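Ticket: speech archive, audio drops out
Opened by Shobha Chacko

Hi! So our July ceasefire debate goes silent at minute 37, right as the Drorkard delegate starts answering. Captions keep rolling, no sound (Chrome and Firefox both). 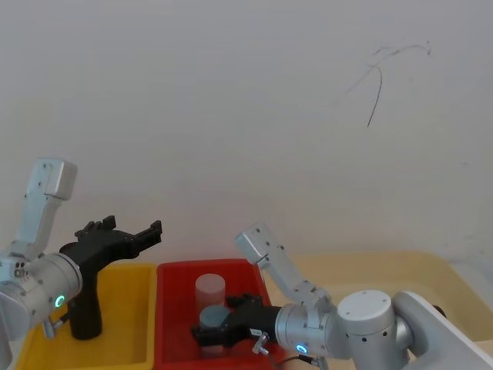
Red bin between the two arms

Cleared the cache, tried Multley's player, same thing. The other 23 speeches play fine!

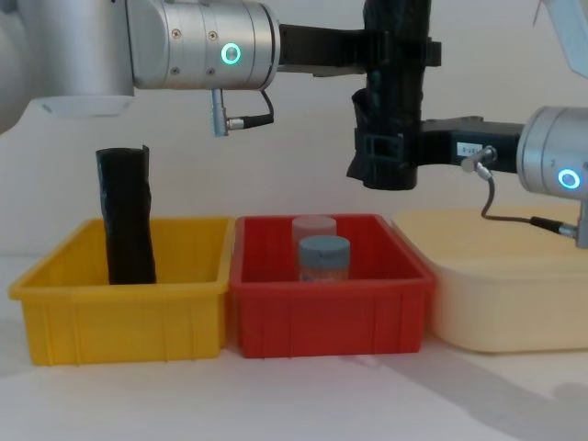
The transcript cuts off too, at 3600 words. I'd love to sort these clips the way those yellow and red bins sit side by side, pro and con, but I need the sound first.

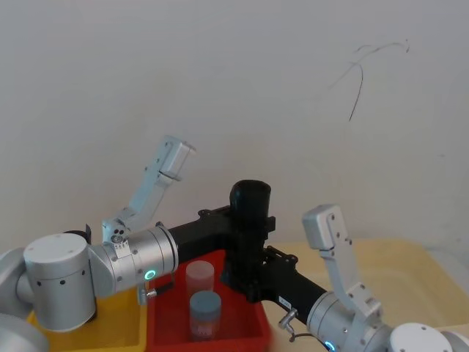 Trays and the white wall

Marisa Valentini re-uploaded it at 10 and the audio's back. Transcript's still short, so please keep this open.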